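The gripper that wins on paper

By the editors of Atwood

Every maker of robot hands has a number it likes. Skirneo's is 1,000, the count of simulated pickups it says its slim parallel gripper can run overnight. Mahlangu, whose wider hand costs more, would like you to look at fingertip force instead. We spent October with both in Kaninau, a simulator that lets you swap hands and wrist cameras without buying anything, and came away doubting both brochures.

Simulated counters never get greasy. Motors don't drift. Even so, the software is good at showing how little a wrist camera gives you to work with once the fingers get close to an edge.

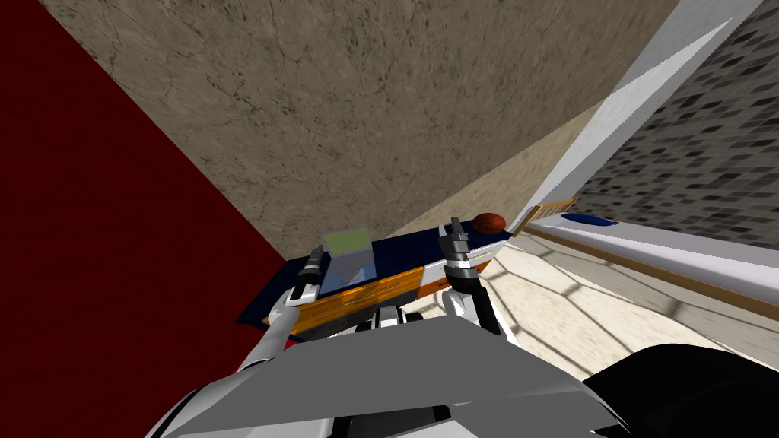
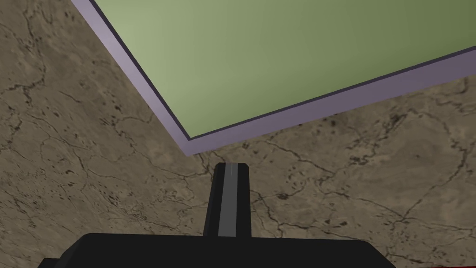
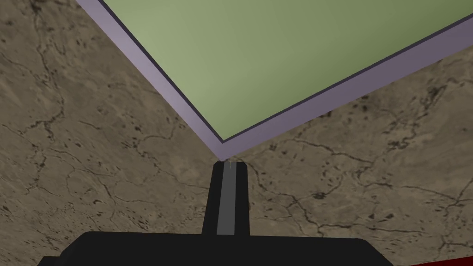 Two arms at the tray in simulation, first picture; the second and third are close views of a single black finger near the corner of a green board with a pale purple rim.

We gave each hand 100 tries at a flat board. Both sales teams asked for more, and one sent us 298 pages of its own test logs, which we read. They contain no failures at all - a result we could not match with either hand on any setting.

Cameras mattered more than we expected. Moving the wrist view changed our scores more than changing the gripper did, and that setting gets 3 lines in the Skirneo manual. Mahlangu's leaves it out. Ask about it before you ask the price.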